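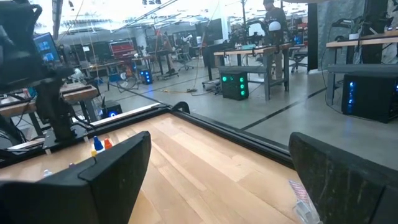

Two small bottles on the wooden tabletop, one with a blue cap and one with an orange cap.

Which order should I read the Zavville mysteries in?

Mbali Shabalala
Hello all! My sister-in-law pressed a paperback of The Jindier Inheritance on me last month and I gobbled it up in two evenings, which I never do. Now I see on the back that it's part of a whole series set in Zavville, and I'm a bit worried I've started in the wrong place — there was a lot of talk about Inspector Shezi's first wife that went right over my head. Should I go back to the beginning, or just carry on? I have a long train trip in September and would love to pack the right ones.

Thabiso Le Roux
Oh, I envy you, having them all ahead of you! Do go back. The first is The Jesbridge Ferry, and it explains the wife, the limp and the quarrel with the brother. It's a slow starter (give it 60 pages, please, before you give up on it) but the last few chapters are wonderful. After that comes The Salt Clerk, then the one you've read. My copy of the fourth runs to 523 pages, so save that for the train. There is also a little collection of short stories, and you can read those whenever you like.

marshreader20
any order is fine, i read 4 first and followed it ok. skip the short stories tho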